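Newsletter > Around the House > Floors

Last updated: May

What's underfoot

I've had floors on the brain since February, when I pulled up a corner of the carpet in our front hall to look for a squeak and ended up with a much bigger project than I'd bargained for. The squeak is still there, by the way. I know exactly which board it is and I step over it like a cat.

Under the carpet was a layer of green felt, and under the felt was newspaper, and I lost a whole afternoon reading the grocery ads. (Three kinds of canned ham! A coat sale!) Then came the boards, which were pine, painted dark brown for a foot or so in from the walls and left bare in the middle where a rug must have gone. People used to do that to save on paint, or so Fergus Cairns told me when he came over to look. Fergus refinished floors in Pladham for years and he got down on his hands and knees before he'd even taken his coat off.

He thought the boards were worth saving. I wasn't so sure. I had my heart set on tile, the old-fashioned black and white kind, mostly on account of my grandmother's front hall, where my cousins and I used to play a game that involved only stepping on the black ones. You had to be very good at balancing. I was not, and I have a small scar on my chin to show for it, but I loved that floor and I can still feel how cold it was through my socks.

So for weeks I went back and forth. I asked everybody. Morven Hepburn at the library told me to go with tile and never look back, and lent me a book on Victorian entryways that's now two weeks overdue (sorry, Morven, it's on the hall table). My brother-in-law Ruairi said wood, wood, wood, and would not hear another word on it, and then admitted over dessert that his own house is carpeted from front to back.
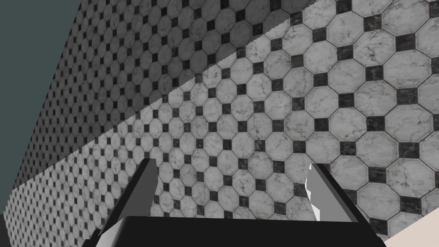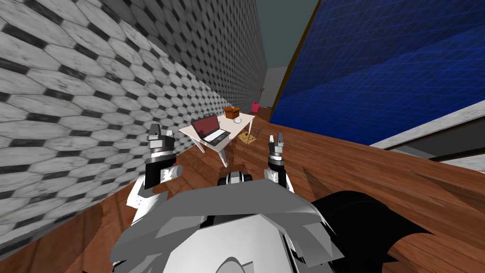 Marble tile with black insets, and a wooden floor.

If you're stuck in the same spot, let me pass along what I learned, for whatever it's worth. The hall is the hardest-working floor in the house. Everything comes through it: boots, groceries, the dog, the neighbor's dog, that one kid who never closes the door. Tile wipes clean, and I'm told you can mop it in the time it takes to boil an egg. But it's heavy, and our joists are old, and Fergus said we'd need to stiffen everything up before a single tile went down. Otherwise the floor moves a little, the grout cracks, and you spend your evenings looking at the crack.

Then there's the price. I got a quote from Innes, the tile place out past the feed store, and they were as nice as could be, but by the time they'd added the backing board and the labor I had to go sit in the car for a minute. Two quotes was all I had the nerve for. The other one I won't even talk about.

Wood was already there, which is hard to argue with. The boards needed sanding, filling and something to protect them, and I could do a good part of that myself. I rented the big drum sander and let me tell you, that machine has opinions! It took off across the hall with me hanging on behind it, and there's a shallow dip by the coat closet that I'm now calling a feature. After that I let Dougal Rutherford run the sander and I did the edges by hand, which suited us both. Dougal brought his own knee pads and a thermos of soup and hummed the same song from lunch to suppertime.

A few things I'd tell anyone starting out. Punch the nail heads down before you sand, every last one, and then go around again. Hang sheets over the doorways, and tape them at the bottom too. I skipped the bottoms and we were finding dust in the cereal bowls. Try your finish on a scrap or inside a closet first and look at it in the morning and again at night. I'd picked a honey color that looked lovely at breakfast and bright orange by lamplight, so back it went, and we ended up with a plain clear coat.

The boards came up paler than I expected, with a row of little dark knots near the stairs. There's a patch by the front door where somebody replaced two boards a long time ago with something wider, and I've grown fond of it.

As for the tile, I haven't quite given up. The half bath under the stairs is barely big enough to turn around in, and even I can afford that many square feet. Demetrio Salcedo says he has a box and a half of black ones in his garage left over from his mother's kitchen, and he wants to trade them for tomato seedlings. I've got 50 coming along on the windowsill, so if anyone else has white tile sitting around, bring it by and we'll talk.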